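Shop > Picnic and Table > Colored Tableware > Questions and Answers

Colored plastic tableware: frequently asked questions

On this page we collected the questions that customers of Akitz write to us most often about the colored plates, bowls and cups. If your question is not answered, please write to us through the contact form. We read messages until 4 in the afternoon, and what comes later is answered on the next working morning.

What is the difference between the Dultska line and the Boychuk line?

Dultska is our everyday line. The walls are a little thicker and the pieces are made to stay in the kitchen cupboard. Boychuk is lighter and is meant for picnics, camping and children's parties. The colors of the two lines are close to each other, but they are not the same. If you put a Dultska blue bowl beside a Boychuk blue bowl, you will notice it in daylight. We advise you to stay in one line if this is important to you.

Can I buy only one piece?

Yes. All cups, bowls and plates are sold by the piece. The large bowl of the Dultska line is also sold by the piece, but it is sent in a bigger carton, so the shipping is calculated separately. You will see the price of shipping before you pay.

Is a mixed set always the same colors?

No. In a mixed set we promise the number and the sizes, but we do not promise the colors. We try not to put the same color two times in one set of cups. If you want to choose each color yourself, please order by the piece.

Which color is item 472?

Item 472 is the small cup in magenta. Many customers ask this, because the printed catalog from September called it "pink" and the website calls it "magenta". It is one and the same cup.

May I put them in the dishwasher?

Dultska pieces may go in the dishwasher, on the upper rack only. Please keep them away from the heating element. Boychuk pieces should be washed by hand in warm water with ordinary dish soap. Do not use steel wool or scouring powder on either line. It will take away the shine and afterwards there is no way to bring it back.

May I use them in the microwave?

No, neither line. Please warm your food in a glass or ceramic dish and move it to the plastic bowl when it is not boiling anymore.

Can I pour hot tea in the cups?

Tea that you can already drink is fine. Boiling water is not recommended. The cup will not melt, but it can lose its round shape, and then it does not stack well with the others.

My cups are stuck together. What should I do?

This happens when cups are stacked while they are still wet. Put cold water in the inner cup and stand the outer cup in warm water for 2 minutes. Then turn them gently against each other. Please do not use a knife, as it leaves scratches on the rim and those are unpleasant for the lips.

How should I store the pieces?

Dry them well first. Bowls go inside one another with the largest at the bottom. Cups can be stacked, but not more than 8 in one tower, or the lowest becomes difficult to take out. Plates may lie flat under the bowls. Do not keep the pieces on a windowsill with strong sun for the whole summer. Yellow and magenta suffer from it first.

There are stains from tomato sauce or turmeric. Can they be removed?

Often yes, if you do not wait. Mix baking soda with a little water, put it on the stain, leave it for half an hour and rinse. Repeat if necessary. On the lighter colors an old turmeric stain may stay visible, and we are sorry to say that we do not know a good cure for it.

How many people can sit at a table with a mixed set?

It depends how you serve. If everybody takes a cup and a bowl, and the food stands in the middle in one large bowl, a small square table is enough for four. If you want a flat plate for each person too, please take a bigger table, or put the cups aside on a tray. A cup too close to the edge is the first thing that falls, especially with children.

Which tablecloth goes with so many colors?

We prefer one dark color with no pattern. Dark green is our favorite, as it is calm and both the warm and the cold colors look well on it. White is also possible, but the pale yellow pieces become weak on it. We do not recommend checked cloths with a mixed set, it becomes too busy for the eyes.

Do you sell tablecloths?

Yes, under the name Arkier. They are cotton and they come in 11 colors. Please wash a new one separately the first time. The cloth will shrink a little, so if your table is between two sizes, choose the larger. Small creases go away if you iron the cloth while it is slightly damp.

Can I see the colors together before I order?

We understand that it is difficult to choose from small color squares on the screen. Please look at the cups and bowls on a green cloth and remember that every screen shows colors a little differently.
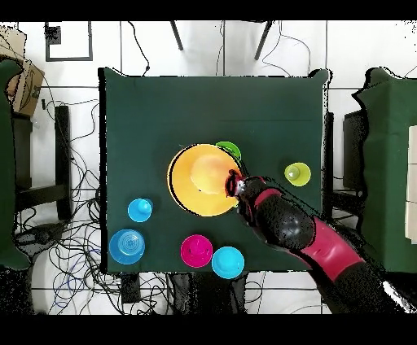
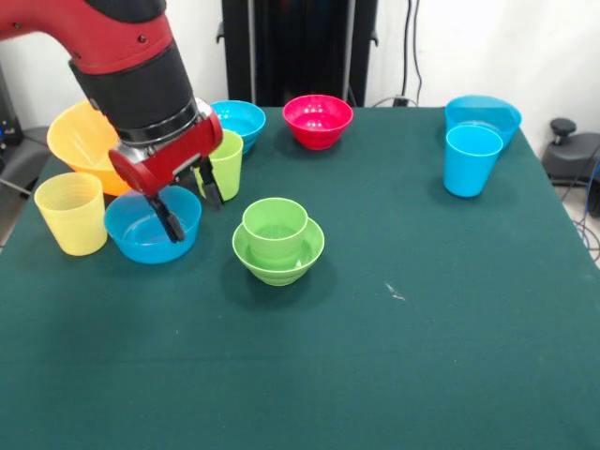

Colored plastic tableware on a green cloth. The cyan and magenta cups are near the edge of the table in the first photo, and the pale yellow cup is in the second.

One piece arrived broken. Must I send back the whole order?

No. Keep the good pieces and write to us with your order number and a photo of the broken one. We will send you a new piece in the same color. If this color is sold out, we will ask you first which other color you would like.

Can I return pieces that I have already used?

Unfortunately we cannot take back used tableware, for reasons of hygiene. Unused pieces can be returned in their carton. For the Arkier cloths the same rule is valid: please do not wash or cut the cloth if you are not sure that you will keep it.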